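9 November 2024, bench 2, wrist camera and finger comparison on the open PC tower

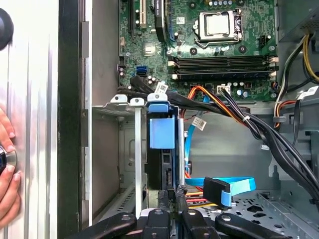

Wrist camera view, tower open, fingers over the lower part of the case.

Goal for this session was to decide which fingertips and which wrist camera go on the arm for the teardown cell at Plesdale. Two camera candidates: the Isel module we have had on the arm since July, and the smaller Moya one. Two fingertip sets: the stock rubber pads and the narrow Skilberg tips. Same arm and same controller throughout, speed limit left where it was.

**Camera**

Both were set to fixed exposure. Auto exposure on the Isel hunts every time the bare metal of the chassis fills the lower half of the view, so I turned it off early and did not go back. On the Moya it is slower and less of a problem, but I fixed it too so the runs can be compared.

The useful thing for us is whether the fingers and the target stay in view together during the last part of the approach. With the camera on the short bracket the fingers sit across the bottom of the picture and the board is still readable at the top, down to the latches on the memory slots and the blue SATA ports. That is enough to line up on the board and then drive down to the drive bay without a second look from the overhead camera. The long bracket gave a wider view but the fingers came out too small to judge a grip by, so it is off the list.

Color separation is fine on both modules. The blue tab on the drive caddy is the easiest thing in the case to find. The black cables are the hardest: where they cross other dark parts the edges go soft and the segmentation merges them into one blob. The white barcode tags help a little, as long as they face the camera.

Moya has less lag. I logged 2862 frames on it and lost 17. The Isel lost 93 over 1000, and most of those came in bursts when the arm was moving, so I suspect the connector and want to reseat it before calling it a bad camera.

**Fingertips**

Stock pads: good on the caddy handle, poor on cables. They are too wide to get between the cable bundle and the drive cage without pushing something. Twice the arm stopped on the force limit on the way down, both times against the cage bracket.

Skilberg tips: fit into the gap next to the drive bay with room to spare. Grip on a single SATA cable is OK if the approach is square to it. At an angle the cable rolls out. Screw heads on the tips can snag on loose wire, so the heads should be countersunk or taped before we run unattended.

Neither set can deal with the memory latches. Not a surprise, and not needed for the first version of the cell.

**Controller**

No changes. Force limit is still the default. For cable work it should come down, but if I lower it now the stock pad results no longer match the July ones.

**For now**

- Moya camera on the short bracket stays on the arm
- Skilberg tips stay on, screw heads to be covered
- Reseat the Isel connector and repeat the 1000 frame run, arm moving
- Try a lower force limit on cables only, as a separate profile
- Ask Plesdale if the towers they send will have the side panel off already
- Bracket drawing in the shared folder is the old one, holes are in the wrong place, fix before anyone prints another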